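Minutes of the Irilau Court Residents' Association
December 2023, held in the ground floor lounge

Present: 8 residents, the secretary, and a representative of Badier, the managing agents, who joined by telephone and was audible for part of item 2.

1. Minutes of the last meeting
Agreed, once "the lift is a disgrace" had been changed to "concern was expressed about the lift".

2. Lift
Badier reported that the part is on order. The meeting noted that it was also on order in February. Stovus have quoted £771 to fit it and Esfahani £656, the lower quote leaving out VAT and, on a close reading, the part. Badier to ask both firms to quote for the same job. The line then went dead and the meeting moved on.

3. Bicycles in the hallway
Discussed at length. Those who own bicycles felt the hallway was wide. Those who do not felt it was narrow. A tape measure was offered and declined by both sides. Carried over.

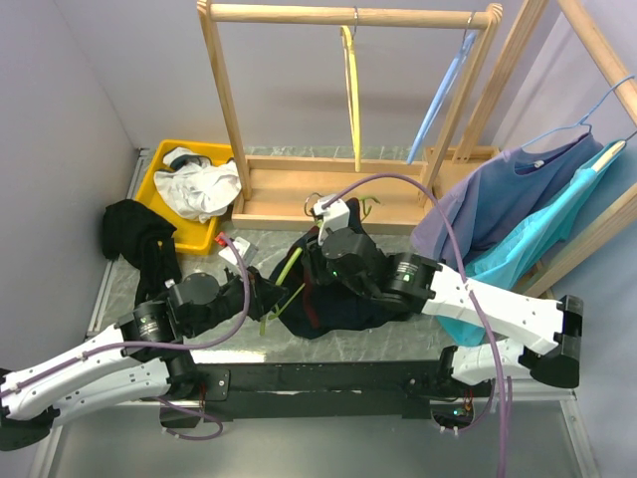

4. Winter coat rail
The rail by the front door will go up again for anyone in the building who is short of something warm. Last year it filled quickly and mostly with summer dresses. Donors are asked to bring clean things with working zips, and to put them on a hanger themselves. Any hanger will do, and a lime-green one at least shows up against dark navy. Carrier bags left underneath the rail will be treated as rubbish, as will their contents. The rail comes down at the end of February.

5. Heating in the lounge
The timer still believes it is summer. Two members have the code for it and the codes are different. Secretary to ask Badier which is right, and to wear a coat in the meantime.

6. Any other business
The noise on the second floor has stopped. The second floor wished it recorded that there was no noise.
A request for a larger noticeboard was refused on the grounds that people would put notices on it.

Next meeting in February, in the lounge, or on the stairs if the timer has not been dealt with.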